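Section 2: Fitting your Quaye shelf trays

Welcome back! By now your uprights should be standing and bolted down, so we can get on to the trays - the part most people enjoy, as the bay starts to look useful at last.

1. Lay the two support bars across the beams and let the lipped ends drop over the front and back.
2. Lower the tray on to the bars, smooth side up. Have a friend take the other end of anything over 180 cm long.
3. Push each clip home with your thumb until it clicks.

Note: Zosto clips from older kits will fit, but please don't mix old and new clips on the same tray. 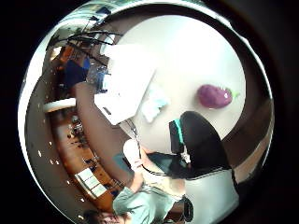

Aubergine on a white tabletop.

4. Check the tray with a spirit level, front to back and then side to side. Take your time over this one and have a cup of tea if it's being stubborn.
5. Load the heaviest goods on the lowest tray first, spreading them out evenly.

Caution: The limit is 60 kg for each tray and 2000 kg for the whole bay. Never climb on the trays, however sturdy they feel.
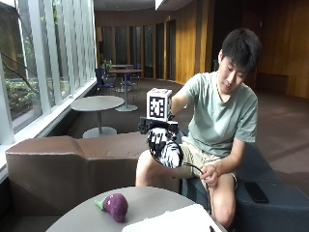

Seated, with a patterned glove on the right hand and the cable held in the left.

6. Go over the clips again after a week of use, and then every October.

If a clip is missing from your bag, drop a line to Eluned Mathias in our parts office and she'll pop one in the post for you.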